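# Kasteo wrist kit: data card and notes from a paying customer

I bought the Kasteo wrist kit in February and have been using it for long enough now to have opinions, so this file does two jobs. It tells you what's in the recordings in this folder, and it tells you what I think of the kit (mostly good, with a grumble or two further down!).

The kit comes as a flat box with the adaptor plates, two cable looms, a bag of screws in far too many lengths and a printed sheet that is fine until step four, where it sends you to a drawing that isn't there. Socorro Yupanqui at Arico sent me the missing drawing the same afternoon I asked, and it's in the docs folder as a PDF so you don't have to ask as well.

## What's in the folder

- 700 short recordings, sorted by session
- 300 of those have joint readings alongside the video, the rest are video only
- a notes file for each session, typed by me, spelling not guaranteed
- a list of the clips I'd throw out if I were you
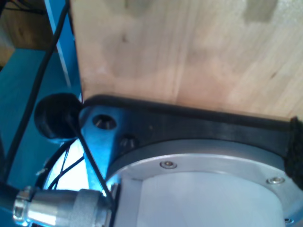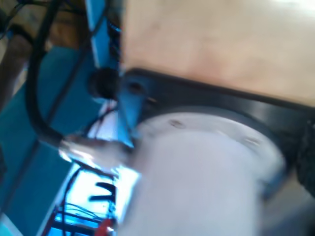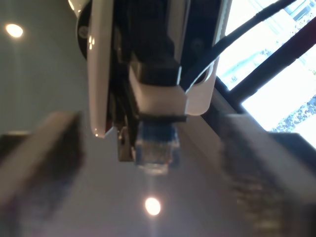 Cable routing is the thing I'd judge any wrist kit on, and Kasteo have done a decent job of it. The looms are generous, they're labelled at both ends, and the sleeves don't go stiff after a few weeks like the ones on my old Chaudhry set did. What the sheet doesn't cover is how much slack to leave, and that's where I lost an evening. The black cable in the first two pictures takes a big easy curve on its way past the blue metalwork, and that sort of sweep is what you want to copy. I tied mine down short at first because it looked tidier (it did look lovely) and then had to snip all the ties off again. Leave it loose, run the arm slowly through its whole reach, and only then start fixing things in place.

The screws are my grumble. They're good quality, but the long and the medium ones differ by 2 mm and they arrive mixed together in one bag. Sort them before you start. I've now got mine in an old Dodgate tin with a bit of card down the middle, and life is much calmer.

## Known problems with the data

The clock on the recorder drifted in the early sessions, so joint readings and video can be out of step by a few frames. I've marked the worst ones. Quite a few clips are blurred where the arm was moving quickly, and I've left them in, as some people want exactly that. There's no sound on anything.

If you only want a quick look, start with session 10. It's short, the timing is right, and the notes are the least rambling of the lot.

## Would I buy it again?

Yes, I would, though I'd ask for the drawing up front and I'd skip the extended loom, which I haven't taken out of its bag. The price is fair for what you get. Support has been friendly every time, even when the fault was plainly mine.

Use the recordings for whatever you like, just keep this file with them. Corrections are very welcome, especially to the session notes.

Last edited 3/16/19

Contact: open an issue or leave a note in the docs folder | © the author | Back to top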